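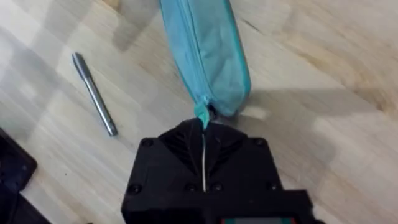

**Ultlow publishes its house rules for small robot arms, free for anyone to use**

ALLELTON, June - We've been running small robot arms at Ultlow for a good while now, and for most of that time our rules lived on sticky notes, in chat threads and in the heads of whoever had been here longest. That was fine when we were a handful of people sharing one bench. It stopped being fine when we grew, so I spent the spring writing everything down with the help of just about everyone in the building, and today we're putting the result out for anybody who wants it.

It's called the Koltanon Bench Code (Koltanon is the name of our arm program) and it runs to 32 pages. I know, a rulebook! But I think it's pretty readable, and you can get the gist from the checklist at the back, which fits on one sheet.

The code covers the everyday stuff that the big safety standards don't spend much time on. If you run an industrial cell behind a fence, you already have plenty to read. We wrote ours for people who work at a table, right next to an arm, with ordinary things like zippered pouches and hand tools. It doesn't replace your risk assessment or whatever the law asks of you where you are, and we say so on page one.

There are 58 rules in all, sorted into 6 sections: the table, the gripper, the person, the task, the recording and the end of the day. A few that got the most argument around here:

- Before a run, name every object on the table out loud. If it isn't part of the task, either move it or write it down.
- Anything with a point, a thread or a cutting edge goes on the task sheet, even if the arm is never meant to touch it.
- Check the gripper screws by hand at the start of each shift. Printed parts get checked again after lunch.
- For pull tasks (zippers, cords, drawer tabs), set the force limit for the weakest part of the object and test it with a spare first.
- No hands near the jaws while they're closed on something, unless the arm is stopped and the person at the controls has said so.
- A failed try gets logged the same way as a good one - same form, same level of detail.

That last one was my pet rule and I'm glad it made it in. When people quietly skip the bad tries, the log starts to look a lot nicer than the work, and then somebody plans next month around it.

We tried a draft with our friends at Rozīte, who run their own arms and do plenty of things differently from us. They sent back 75 comments. Some were typos (thank you), and some sent me back to rewrite whole pages, mostly in the section on who gets to restart an arm after a stop. Our old wording let anyone at the bench do it. Now it's the person who pressed stop, or someone they hand it to by name.

The Koltanon Bench Code is free to download from the Ultlow website starting today, in a print version and a plain text version you can edit. Change what you like and put your own name on it. We only ask that you keep the list of changes at the back up to date, so the next reader can tell what's ours and what's yours.

Comments are welcome through the contact form on the same page. I read all of them, and the next edition is already open on my desk.

**About Ultlow**

Ultlow is based in Allelton and builds and tests small robot arms for tabletop work.

**Press contact:** Ultlow press desk, Allelton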